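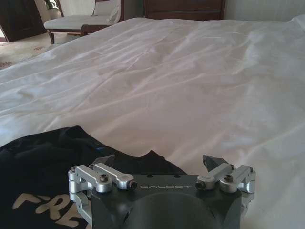 Where we're at with the Foltcombe junior hockey program

Hi Gregor,

You asked for something you could read over a coffee instead of another spreadsheet, so I've left the spreadsheet with Vulla (they do our books now, more on that below) and written you a proper letter. It covers everything from the start of summer up to today, Tuesday, September 22, 2026. Get comfy, I do go on.

Registration

We closed at 285 kids. I was hoping for 300 and told you so in the spring, so there's the first thing to own up to. Most of the gap is in the under-18s, where we lost pretty much a whole line to the Buchanan side because they practise at suppertime and we practise at a quarter past nine at night. I can't blame the parents one bit. I've asked the rink for an earlier slot twice and will ask again in October once the figure skating schedule settles down.

The good news is at the other end! Under-9s is full, with a waiting list, and the girls' under-11 team that we talked about as a "maybe next year" is going ahead this year. They've got a goalie. They've got two, in fact, and both of them want to play every game, which I'm told is a nice problem to have by people who don't have to make the phone calls.

Ice time

Your grant bought us 441 hours across the season, and we've used 15 of them so far, all on evaluations and the September skills camp. Regular practices start next week. I've put the schedule up on the club site, but please don't treat the Sunday mornings as gospel. The rink is still working out when the men's league gets its second sheet, and if they move, we move.

One thing I'd do differently is evaluations. We ran all the age groups over one weekend, and by Sunday afternoon the ice was like a ploughed field and so were the evaluators. A couple of families asked us to look again at where their kids were placed, and in two cases they were right. Next fall I want to spread it over two weekends and have different people watching each day. It'll cost a bit more in ice, but I think we can find it inside the same total.

The gear library

This is the piece you were keenest on, so I'll give it a bit more room. Any kid in the program can borrow a full set for the season, skates to helmet, and all we ask is that it comes back in spring. Sizing nights were chaos in the best way. We ran out of the small shin pads in the first hour and I had to drive over to Buchanan, cap in hand, and borrow a bag of theirs (they were lovely about it, even after nicking our defencemen).

Skates are still the sore spot. We have loads in the bigger sizes that hardly anyone wants and not nearly enough for the six- and seven-year-olds. I spent $1,811 of the equipment money on small skates, and they went straight out the door. There's still a short list of families waiting on a pair. I'd like your okay to move what's left of the travel line into skates, and I'll explain why in a sec.

Helmets all got checked for their certification stickers before they went out. Anything past its date went in the garbage, and I cut the straps off first so they wouldn't wander back in.

Travel

We budgeted for the Grusumance tournament in November, and then Grusumance moved theirs to the same weekend as our league openers. So we're not going. I was pretty cheesed off for a day or so, but it does free up the bus money. A few of the coaches would like to host a small jamboree here in the new year instead, four teams, one day, chili in the lobby. I haven't priced it out yet. If you're open to the idea, I'll send you numbers in October.

Coaches

Every team has a head coach. The under-13s have only one assistant, and he works shifts, so I've been filling in behind the bench, which has been humbling. They're quicker than me and they know it. Two of our older players have asked about helping with the little ones on Saturday mornings, and I've said yes as long as they do the online course first.

First aid training was meant to be finished by Labour Day. It isn't. The instructor had to cancel and the new date is a Wednesday evening next month. Until then I've made sure there's one person with a current ticket at every session, and some nights that person is me.

Money, quickly

We're on budget for ice, over a touch on equipment for the reasons above, and well under on travel. Handing the books to Vulla costs us a small monthly fee, but it got the year-end done on time for once, and I've got my kitchen table back.

What I need from you

Your okay on moving the travel money to skates, and a yes or no on the jamboree. And if you can make it out to the girls' first home game, I'd love for you to drop the puck. Wear a warm coat, the heaters over the home side still aren't fixed.

Next report will be before Christmas.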